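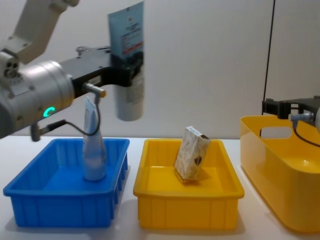 According to Folasade Uzor, the most common mistake at the Borncombe dispensary counter is made by people who have read the label with care and still walk away with the wrong idea of how long the product will last once opened. She made the remark early in a conversation with the Strand residents' bulletin, held at the dispensary in January and joined by her colleague Roel Van Rooij.

The subject was expiration dates, a matter on which the dispensary receives more questions than on any other. Ms. Uzor began with the difference between the date set by the manufacturer and the period that starts when the seal is broken.

"A cream may carry a date two years away," she said. "Once it has been opened, that date may no longer be the one to follow. We ask residents to write the day of opening on the package in ink."

Mr. Van Rooij noted that the habit is easily learned and easily lost. The dispensary answered more than 3000 telephone inquiries last year, and he estimates that a large share concerned items that had been opened, put away and forgotten. Eye drops were mentioned often. So were cough syrups and skin preparations left over from an earlier season.

Asked where such items should be kept, he was direct. "The bathroom cabinet is a poor choice. It is warm and damp for part of every day. A bedroom drawer out of the reach of children is better, unless the label calls for a refrigerator."

Both speakers addressed the return service, under which residents may bring unwanted medicines to the counter during opening hours. No receipt is required, and items purchased elsewhere are accepted. Needles and other sharp objects must go in the separate container at the side entrance - they are not taken at the counter under any circumstances.

Ms. Uzor asked that tablets be left in their original packs where possible. "We do not need the resident's name," she said, "and we would prefer that it be crossed out. The name of the medicine should stay readable."

On the question of sharing prescriptions within a household, Mr. Van Rooij said that the rule has not changed and that a prescription is for one person only. He added that staff are glad to answer questions without an appointment.

The revised leaflet on storage and returns is available at the Borncombe counter and at the Strand reading room. A large-print edition may be requested from either location.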